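Hard water marks and etching on a marble island

Last updated: December

Siu-ming Yau
We have a honed marble island, sealed by the installer with Kozan two years ago. It now has dull rings where bottles and glasses have stood. Some feel slightly rough, others are smooth but lighter than the stone near them. Tap water here is hard. A pH-neutral stone soap made no difference. Is this a failed sealer, and will a new coat of sealer hide the rings?
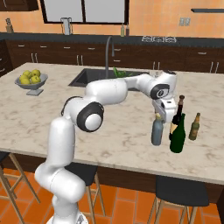

I also have a 3000 grit pad left over from another job. Can I use it dry on the smooth rings, or will it leave a shiny patch on a honed surface?

Eddale
Two separate problems. The rough rings are mineral deposits sitting on top of the stone. Shave them off with a new razor blade held nearly flat, with plain water as a lubricant. The smooth rings are etching: acid has dissolved a thin layer of calcite. Sealer slows absorption. It does not stop acid, and a new coat will not fill or hide an etch.

Do not use the 3000 pad. It will polish above the level of a honed finish. Start with a marble refinishing powder on a damp white pad, test under an appliance, and stop when the sheen matches.

Namden1321
just reseal it, worked for mine

Cletent
Resealing over etches leaves them where they are, so I would go with the first reply. To test the sealer, put a spoonful of water on the stone for ten minutes. If the stone darkens, reseal after the repair. Contents matter more than the container. A small plastic water bottle with a blue cap, like the one on the counter in the second picture, can leave at most a mineral ring if its outside is wet with tap water. Wine, vinegar or citrus cordial running down the side will etch. Use a tray for those.
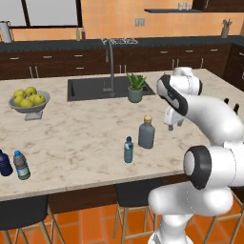 Treat the worst ring first and let it dry overnight before judging the color, as damp marble reads darker. If the sheen is still uneven across a wide area, the whole top needs rehoning by a stone contractor. Spot work on a large island tends to show in low side light, and bottles kept in one place, such as the gray one with the gold-colored cap, are best lifted and wiped under when you clean.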